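Bindery notebook, Cudside Press workshop
1/30/26

Sewing and casing the Hauser reprint. It's the third novel, the one set on the ferry, out of print in English for years. The order is 800 paperbacks from the printer in Priltow and 10 hardbacks done here by hand for the estate and the translator.

Text blocks

Seven sewn so far. Signature 4 was folded wrong in two copies, so page 49 came before 47. I refolded one and pulled the other. Anyone picking up from the stack should check signature 4 before punching.

Thread is the 3-ply linen. The thinner one cut into the paper at the kettle stitch on the trial copy.

Text corrections

Andor Oláh sent his last list for the translation. Most of it is commas. The one that matters is on page 171, where the brother's name is still spelled the old way in the letter. The printer has the corrected file, but our hand-sewn sheets were run before that. We either reprint that one sheet or put in a slip. I would reprint. A slip in a ten-copy edition looks cheap.

He also wants the dedication moved to its own page. Told him yes for the paperback, no for ours.

Cases

Boards cut, 3 mm over at head, tail and fore edge. Grarninier cloth in dark green for all ten. The first case warped overnight, too much paste on the cloth side. Used less on the second and left it under weight. Will look at it tomorrow before making more.
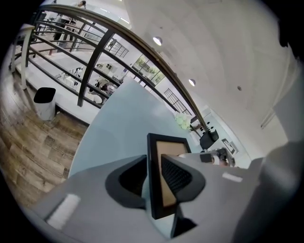
Still to do

- Sew the last three blocks
- Reprint the sheet with page 171
- Ask the estate if they want the author's dates on the title page or only on the copyright page
- Spine labels, wait for the type size from Andor
- Finished copies due in May

Comments

2 comments

pasteboy: We had the same warping with a green cloth. Lining the inside of the board first fixed it.

R.: Agree on reprinting the sheet. I have enough of the cream stock left if you need it.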